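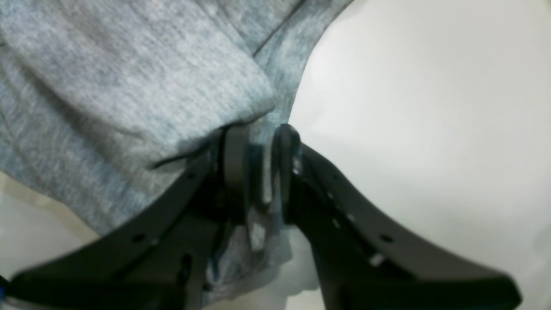

About Zusent

Zusent is a small robotics company. We build and train two-armed robots to handle cloth: shirts, towels, sheets and other soft things that change shape every time someone picks them up. We started in 2016 in the back half of a former print shop on Makokha Street, and we are still there. There are 11 of us.

Most of our customers are commercial laundries and firms that sort used clothing. They send us the items that give them trouble and we work on those first. Our main system is called Cikum. It is a pair of arms over a table, with the software that decides where to grip and when to let go.

Open days

We open the workshop to the public twice a year. The last open day was June 24, 2022, and 160 people came through between ten in the morning and six in the evening. They were mostly neighbors, students from the technical high school and people from the laundry trade.

Visitors come in by the side door and go through in small groups. The first stop is the bench where we repair grippers, and the second is the table where Cikum works on gray T-shirts and other everyday clothes. A shirt starts out in a heap. The arms have to find an edge or a corner, pull the cloth out and lay it down again. 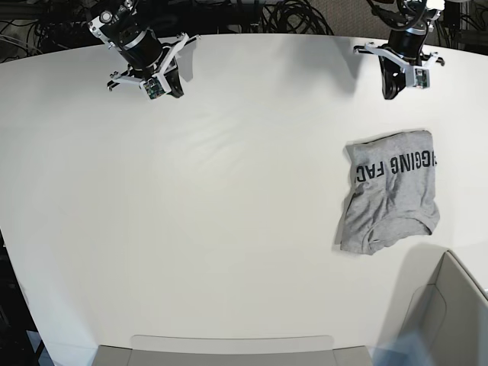

Both grippers open above the table, with a crumpled T-shirt on the right.

A run can take several minutes, and some runs fail. We leave the failed ones in. People from the laundries usually want to see those more than the good ones, and they ask how long a reset takes and what happens with wet cotton. Wet cotton is still hard for us — the layers stick together and the grippers pick up two when they should pick up one.

The other common question is why we use ordinary clothes. Our customers handle ordinary clothes, with prints, seams, stretched collars and missing buttons. Our stock now holds 1,394 garments. Most were donated, and 892 of them are T-shirts. If you would like to add to it, there is a drop box beside the side door. Please wash things first. 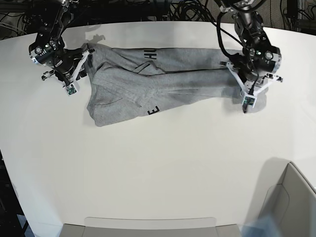
A gray garment held at both ends, one gripper on each side.

How we work with customers

A project normally begins with a half-day visit to your site. After that we ask for a crate of your own items and test them at our shop. You get a written report with the results for each type of item, including the ones we could not handle. There is no charge for the report. If you decide to go ahead, installation is done with our partner Fendus, who also look after service calls.

Visiting us

The next open day is in August. Entry is free and you do not need to book, but groups of more than eight should call ahead. Children are welcome with an adult. The workshop is on the ground floor with no steps, and there is street parking on Makokha Street after nine.

Trade visits can be arranged on most weekdays. Bring a few of your own items if you can — we will put them on the table while you are here.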